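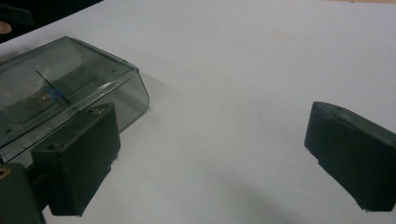
New Consul Settles In, Talks Visas and Ferry Links

July 30, 2022

Raquel Moreira has been honorary consul in Arnness for 21 days and still has no sign on the door. "It's ordered," she says. "The first one had the wrong country on it. Well, the right country, wrong spelling."

She took over from Ifor Gronow, who retired in January after a long run in the post. The months between were covered by phone from the embassy. Not well, by most accounts. People with expired passports were told to travel to the capital, a full day each way. Moreira doesn't argue. "I had a man in here yesterday who gave up two days' pay for a stamp. One stamp."

So passports first. A mobile passport unit is coming in the fall, she says, with room for 130 appointments. The waiting list stands at 700. She knows how that sounds. "I asked for a second visit. I asked for a third. I've got a maybe on the second."

Who gets the slots? Older residents and families with school-age kids, then everybody else by date of application. She wants the list posted where people can check it. The embassy hasn't agreed to that yet. 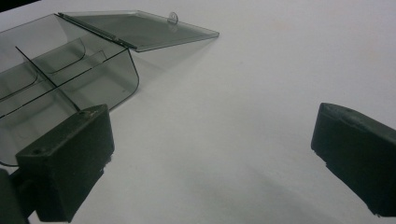

Then the ferry. The Arnness–Torres crossing has been stopped for 2 years, and both governments say they want it back. Moreira was at the talks last week, "in the second row, taking notes," and came away fairly hopeful. The sticking point is the customs shed on the Torres side — who staffs it, who pays for the roof. "They spent a whole morning on the roof. I could of fixed it myself by lunch."

Despina Petek, who led the delegation from Torres, was shorter about it when reached by phone. "We are close. Raquel is right about the roof."

Not everyone is convinced. Sofia Serrano runs a freight business near the harbor and has heard promises before. "Show me a timetable," she said. Moreira's answer to that: fair enough, she'd like to see one too.

Does she miss her old job? She taught high school history until this spring. "The marking, no. The kids, yes." A pause, phone ringing in the next room. "The hours are simlar."

Consular hours are mornings only for now. Bring both the old passport and a copy of the photo page.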